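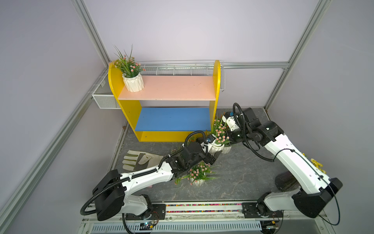
## The yellow shelf and its flowers

Welcome to page 12 of my gallery. My name is Zsolt Simon, and on these pages I collect small furniture and the things that people put on it. The older pages are mostly about stools and hooks. For this page I chose a subject with more color, the wooden shelf with the yellow sides and the artificial plants which belong to it.

The lines are longer than on my other pages. Adaeze Aliyu read my first version and wrote in the margin, "Too short, I want to know about the pots." So now the pots are included.

### The shelf

The sides are yellow and rounded at the top. I like very much that they have an arch, because a straight side would look like office furniture. The upper board is pink, closer to salmon than to candy, and the lower board is blue. Below them the base panel is yellow again. I have tried to imagine it with both boards in the same color and I think it would lose its character at once.

In my notebook the shelf is called Lelia. I give a name to each piece, it helps me find it again in the notes. The note for Lelia has the number 2208 and it says: "Good colors. Do not fill completely." I wrote this in April, before I had decided about the plants, and I still agree with it.

The wall is a pale gray with some lavender in it. With a white wall the yellow would be very loud. With a gray that has no warmth, the pink would look a little sick. I did not know this before, I learned it by holding paper samples next to each other at the kitchen table for a whole evening.

### The plant on the upper board

The tall one has its place at the left corner of the pink board. It has long green leaves like grass and small pink flowers, and its white pot has flat faces, like a cut stone. The flowers come up higher than the board's edge, and against the pale wall you can see every leaf.

I wanted it in the corner and not in the middle. When a tall plant stands in the middle, all other things become its servants. In the corner it leaves the rest of the board free, and you can change your mind later.

### The pots

For Adaeze, a longer text about pots.

A white pot with facets has one great advantage: it gets a different shade on every face, so it looks interesting even without any pattern. A round white pot in the same light can look flat. I have used round pots on page 9 and I was not satisfied, although some readers wrote to me that they prefer them.

The disadvantage is dust. It stays on the edges between the faces, and a cloth goes over it and does not take it. I use a soft brush, the kind for painting with water colors, and I clean from the top edge down. If the pot is really dirty I take the plant out, wash the pot with warm water and a drop of dish soap, and let it dry upside down on a towel.

An artificial plant is light, and a light pot falls easily. My advice is to put clean gravel into the bottom before the plant goes in. Sand also works, but when the pot falls one time you will find sand in the room for a month.

### Before the shelf is filled 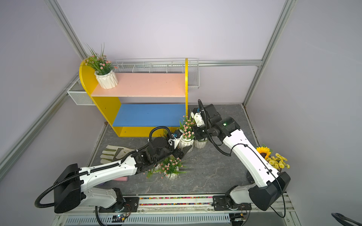

My method for arranging a shelf comes from my aunt, who had a small flower shop on Nerninska, and who never put a vase directly on a board without first looking at all her vases together. She would stand them on the floor, walk away, drink her coffee and come back. I do the same with pots. The pink flowers repeat well on the gray marble pattern of the floor, and next to them the yellow bouquet at the right, with its large sunflower, suddenly looks much bigger than I had expected. It would be too strong for the blue board, I think. If the shelf were mine alone to decide, the sunflower would remain beside it, low, and only the pink ones would go up.

### The white basket and the white box

Along the top, at the wall, there is a white wire basket, and on the side wall at the left a white metal one with small holes. I mention them together because they are doing the same work for the eye. They are white like the pots, so the white is not only in the lower half.

People often ask me what they should put in a wire basket above a shelf. My answer is light things, and not many. Folded cloths are nice, also paper bags and spare artificial stems. Very small things fall through the wires, and then you are on your knees looking for them. For small things the box with holes is better.

### The glove

A work glove in beige and light gray is lying on the left side of the floor. I was glad to see it among so much pink and yellow. In many gallery pages everything is so clean that I don't believe anyone ever touched the plants.

I recommend gloves also for artificial flowers, by the way. Many of them have wire inside the stem, and the end of the wire can be sharp where it was cut. Once I made a quite deep scratch in my thumb with a plastic tulip, and it was difficult to explain this at the pharmacy.

### How I would place the pink ones

This is my own plan and you can use it or laugh about it.

- One pot on the blue board, at the right side, so that it stands diagonally to the tall plant above.
- One on the pink board, but with a space of two hands between it and the tall plant.
- The fullest one at the foot of the shelf, in front of the yellow base, turned until its best side looks into the room.
- The last one stays in reserve. I put it in another room and look after a few days if I miss it.

Turn every plant a little before you leave it. Artificial plants have a front and a back, even if the seller tells you that they don't. You will see it when you look at the leaves: at the back they are often pressed together from the box. Bend them outward with two fingers, slowly, beginning with the lowest leaves.

### About the yellow

Adaeze and I have a difference of opinion here. She says that yellow flowers beside a yellow shelf are too much yellow. She has a better education in color than I have, and she worked for years with fabrics at Hulme, so I listen. But I find that a flower has so many shades that it never becomes the same yellow as a painted panel. The sunflower is like a relative of the shelf, and relatives may stand next to each other.

We agreed to write both opinions on the page. If you want to try it at home, put something yellow beside a yellow piece of furniture and look at it in the morning and again when the lamps are on. With lamps, I must admit, her opinion becomes stronger.

### Small notes

The texts on this page may be copied for private use. If you copy them for a shop or a school, please write to me first, I nearly always say yes.

The next page will be about Stevus, a corner bench with a lid, and after it I would like to return to hooks. The old pages on stools are still in the list at the left side of the site, and the two broken links there have been repaired.

Z. S.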